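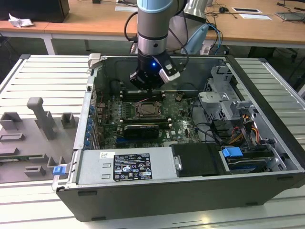 16 Aug 2021

Hi Sabina,

You asked for something short on how the summer money is being spent, and I'm afraid short isn't really my style, so get a coffee first. I'll start with the robot because that's what everybody asks me about!

The project (the students named it Plollora, and no, I can't get a straight answer out of them as to why) is still the one we described in the application back in December. Teach an arm to take apart and put back the easy pieces of a desktop computer, the jobs our repair class does by hand all year. We picked memory sticks first. They're light, they only go in one way, and if the arm fumbles one we haven't lost much.

So where are we? Picking up a memory stick from the fixture works, and works well. Jamila Ekanayake redrew that fixture plate more times than I'd like to admit. The first versions were printed with slots so snug that the gripper would lift the whole plate along with the stick, which got a big laugh and then a long silence when we realized how much printing we had ahead of us. The gray one we use now has a bit of slope at the top of each slot and the parts come out clean. She also added the holders for the pieces we want to try later, so we won't have to start over in the fall.

Getting the stick into the board is the hard part, and I want to be straight with you about that. The application said we'd be doing full insertions by now. We're doing some. In our last long run we logged 50 tries and Lakmal Kumarasinghe has the whole list with notes, which I'll send if you want it (be warned, his notes are longer than this letter). Most of the misses are the same miss. The stick lands on one end of the slot and rides up, the arm feels the push and stops. Stopping is what we told it to do, so at least that piece of the code is doing its job. Lakmal thinks we should come in at a slight angle and rock it down, the way you'd do it with your thumbs. I think he's right, but it means rewriting the approach and I've asked him to finish the logging first.

The other thing that ate our time was cables. We practice inside a real case lying on its side with the panel off, power supply and drives and all, and the wires love to wander. Obaidul Karunaratne spent most of a week on nothing but where the wires go and where the arm is allowed to go. Not glamorous work, but he wrote it all up as a checklist, and now whoever sets up the bench goes through it before the arm gets power. I'd hire him tomorrow.

On to the money. You gave us 1584 dollars for parts and we've spent 1137 of it. The biggest piece was the gripper fingers, then filament, then used desktops for parts (we bought them as a lot from Trendine, and they threw in a box of mixed memory that has been worth its weight in gold for practice). Receipts are in the shared folder. One is a photo of a crumpled receipt and I'm sorry, I'll try to get a better copy from the store. I'd like to hold on to what's left for replacement fingers, if that's okay with you. The pads do wear.

We have 5 students coming regularly. Two of them had never written a line of code when they signed up, and one of those two is now the person the others go to when the arm throws an error. Unai Figueroa came in twice to talk to them about his job fixing factory equipment and they kept him well past dinner both times.

What I need from you: a yes or no on keeping the leftover parts money, and a word with the building office about letting us in on the later evenings once school starts. I've asked, but I think it would go faster coming from you.

Next up is the angled approach, then the fall demo for parents. I'd love for you to come see it. Lakmal would love it too, though he'd like me to tell you he needs a couple more weeks first.

Thanks again for all of it, and call me if anything in the receipts looks weird!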